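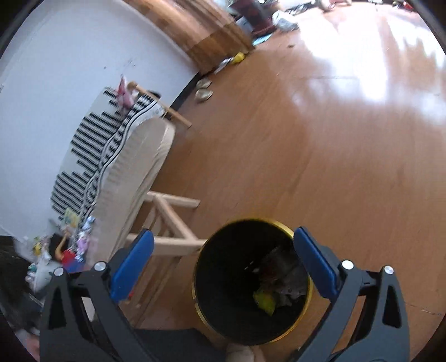
Hirkia compra a Zedau e entra no mercado dos serviços de concierge para famílias

3 de junho de 2018

A Hirkia, empresa de assistência pessoal por assinatura, anunciou a compra da Zedau, uma concorrente mais pequena que trabalha sobretudo com famílias que mudam de país. O valor do negócio não foi comunicado. As duas marcas vão continuar separadas até ao fim do ano, e depois disso os clientes da Zedau passam para a plataforma da Hirkia, com os mesmos preços que pagam hoje.

Os serviços de concierge, que durante muito tempo foram associados aos hotéis de luxo e aos clientes com grandes fortunas, procuram agora um público diferente. A Hirkia começou com pedidos clássicos deste sector: mesas em restaurantes que estão cheios, bilhetes para espetáculos esgotados, voos mudados na última hora. A Zedau, pelo contrário, ocupa-se de coisas menos brilhantes, como a inscrição das crianças na escola, o contrato da eletricidade ou a procura de um dentista que fale a língua da família.

“Os nossos membros pediam-nos estas coisas há muito tempo e nós respondíamos com dificuldade”, explica Mamta Sandhu, diretora executiva da Hirkia. “Sabíamos encontrar um iate em julho, mas não sabíamos encontrar uma boa pessoa para tratar dos impostos de um casal que acabou de chegar. A Zedau sabe fazer isto e faz bem.”

Segundo a empresa, a Zedau tem 2536 famílias inscritas e escritórios em três cidades, entre as quais Utville, onde foi fundada e onde vai permanecer a equipa principal. A Hirkia garante que não haverá despedimentos. Duas pessoas da direção da Zedau entram na direção da empresa compradora, uma delas a própria fundadora, Esperanza Mercado.

Mercado criou a Zedau depois de uma mudança que lhe correu mal. Conta que passou o primeiro mês numa casa sem água quente, a telefonar todos os dias para um serviço de apoio onde lhe davam cada vez um número diferente. Os primeiros clientes foram colegas do marido, e o pagamento era feito em envelope.

“Não tínhamos plano de negócios. Tínhamos um caderno com telefones”, disse ela durante a apresentação do acordo. “O caderno ainda existe, mas já não vou emprestá-lo a ninguém.”

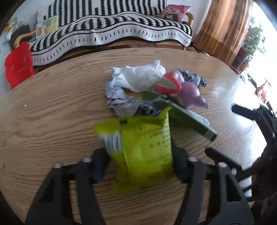
A assinatura mais simples da Zedau dá direito a um número limitado de pedidos por mês, e a mais completa inclui um assistente fixo, que a família conhece pelo nome. É este segundo modelo que interessa mais à Hirkia. Na sua própria plataforma, os pedidos são distribuídos a quem está livre no momento, e alguns membros queixam-se de que têm de explicar várias vezes a mesma situação. Sandhu admite que a crítica é justa e diz que o assistente fixo será oferecido também aos membros da Hirkia, primeiro numa fase de teste que deve começar ainda em junho.

O financiamento da compra foi assegurado em parte pela Gasser, sociedade de investimento que já era acionista da Hirkia e que agora aumenta a sua participação em cerca de 15 por cento. A Gasser não quis fazer comentários além do comunicado oficial, no qual fala de “um mercado que deixou de ser reservado a poucos”.

Entre os concorrentes, a notícia foi recebida com alguma reserva. O responsável de uma empresa do mesmo ramo, que pediu para não ser identificado, considera que os dois tipos de cliente são muito diferentes e que será difícil servi-los com a mesma equipa. Quem paga para ter um jantar reservado em dez minutos, afirma, tem pouca paciência, e quem precisa de uma escola para os filhos precisa sobretudo de alguém que ouça com calma. Na opinião dele, a Hirkia vai ter de formar de novo uma boa parte dos seus assistentes.

A questão da confidencialidade também foi levantada. A Zedau guarda cópias de passaportes, contratos de arrendamento e documentos de saúde dos seus clientes, coisas que a Hirkia até agora quase não tratava. A empresa informa que estes ficheiros não serão transferidos sem o consentimento escrito de cada família e que quem não quiser passar para a nova plataforma pode terminar a assinatura sem custos. As cartas com esta explicação começam a ser enviadas nos próximos dias.

Para os clientes atuais das duas marcas nada muda para já. Os números de telefone, as aplicações e os horários de atendimento ficam iguais, e os pedidos que estão em curso serão concluídos pelo assistente que os recebeu. Quem tem assinatura nas duas empresas, o que acontece em alguns casos, será contactado para escolher uma delas e recebe o reembolso da parte não utilizada da outra.

O acordo ainda depende da autorização das autoridades da concorrência. As duas empresas contam ter uma resposta antes do fim do verão.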